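# Backing fabric came up short on one side. Piece it, or start over?

**Boglárka Szűcs**

I have a quilt top that has been finished since March and a backing that has not. The top is my own muddle of stars and strips, 158 fabrics if you believe my notebook, which was kept by someone who also recorded the cat's weight in it. The backing is one piece of wide cotton from Selto, gray with a small leaf, bought because I was tired of piecing and wanted one thing in my life to be simple.

I washed it. It shrank. I then pressed it, squared it up, and laid the top over it, and I now have plenty of extra at the top and bottom, three inches extra on the left, and on the right side nothing. The backing and the top finish in exactly the same place, like two people arriving at a door together.

I quilt on my own machine, a secondhand Sernon with a medium throat, and I was planning to pin baste on the floor as usual. The batting is cotton, already cut, and it's fine. The leaf fabric is sold out everywhere I've looked.

So: do I add a strip down the right side only, do I cut the backing somewhere and put a panel in the middle, or do I shift the top over and live with an inch and a half on each side? I've read that you need four inches all around. I've also read two. One woman on a video said she never measures, and her quilts look like it, but she seemed happy.

Also, if I add a strip, does the seam go open or to one side? I press everything to one side and have been told this is wrong by people with much straighter quilts than mine.

**Mukorgate**

Four inches is what a longarmer wants, because the backing has to be pinned or clamped to the machine and there has to be something to clamp. You're doing it on a domestic machine with pins. An inch and a half is tight but it will go, if you baste well and start in the middle. I have done it with less and only swore on the last side.

If you shift the top over, do this before you pin a single thing:

- Tape the backing down right side to the floor, flat but not stretched. If you pull it like a drum it will spring back later and you'll lose half your inch and a half.
- Fold the top in quarters and mark the center of each side with a pin. Do the same on the backing, then match them.
- Smooth from the center out. Your hands, not a ruler.
- Pin every hand's width. Closer along the two narrow sides.

And then quilt something that doesn't push fabric. Straight lines all going one direction will shove everything toward your short side. Go up one line and down the next, or work out from the middle in both directions.
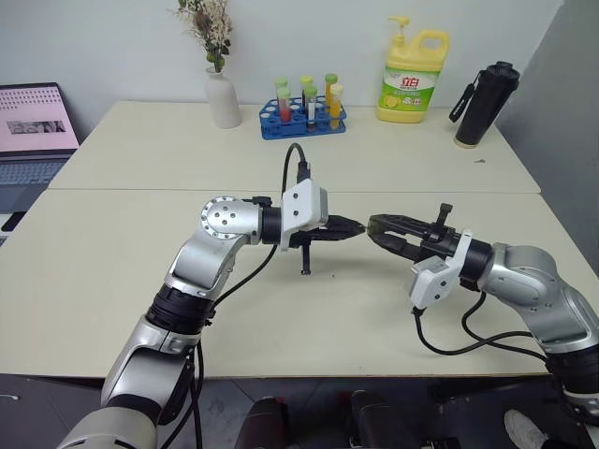
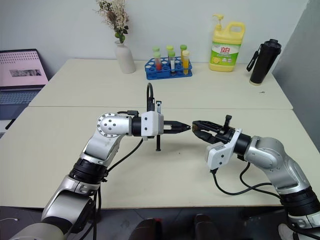
The other thing that helps is to run a long stitch by hand around the outer edge of the top, through all three layers, once it's pinned. A quarter inch in, nice and loose. It takes an evening and it stops the edge of the top from rippling when you get near it. Most of it hides under the binding and you pull out whatever doesn't.

Oh, and I meant wrong side UP to the tape. I said "right side to the floor" and then worried you'd read it as the right-hand side going to the floor. Pretty side faces the floorboards. I once basted an entire crib quilt the other way and didn't notice until the binding stage, and the baby is now 11 and still has it.

**selvage_edna**

Respectfully, add the strip. Life is short and an inch and a half is shorter.

I would not put it down the right side only, though. A lone strip at the edge looks like you ran out, and you did run out, but the back of the quilt doesn't have to tell everyone. Cut the backing lengthwise a third of the way over, put in a panel eight or ten inches wide, and sew it back together. Everyone will think you planned it. I've won a ribbon (third, county, small county) on a quilt where the judge wrote "interesting back," and that back was interesting because I can't subtract.

Use your leftovers from the top for the panel. If you really have 158 fabrics you have leftovers. Just don't make it out of tiny pieces, or you'll be quilting through a stack of seams on both sides and your needle will let you know. Five or six big chunks end to end is enough.

For the seam: use a half-inch seam and press it open. On a top I press to the side like you do. On a back I press open so there's no ridge running the length of the bed. Shorten your stitch a little too, as an open seam leans on its thread more. I use Bozsik 50 weight for this, for the noble reason that I own a cone of it with 1,000 yards still on it and would like to see the end.

Trim the selvages off before you sew the panel in. They're woven tighter than the rest and they'll pucker.

**Tuck & Mutter**

Did you wash it hot? Always wash cold

**Boglárka Szűcs**

Hot, yes. I know. The label said so on the side I read afterward.

Thank you both (all three). I'm going with the panel. I went through the scrap bin last night and there's a long piece of dark green that looks decent with the leaf, plus some stripe that doesn't but I like it. The cutting was unpleasant. I stood over that one simple piece of fabric with the rotary cutter for the length of a cup of tea.

Edna, when you say a third of the way over, is that measured before or after I trim the left side? I've got three inches to play with there and I'd like to even things up while I'm at it.

**selvage_edna**

After. And measure it twice, then have somebody else measure it. Leave the left side a bit generous, though – you can always trim it once the quilting's done.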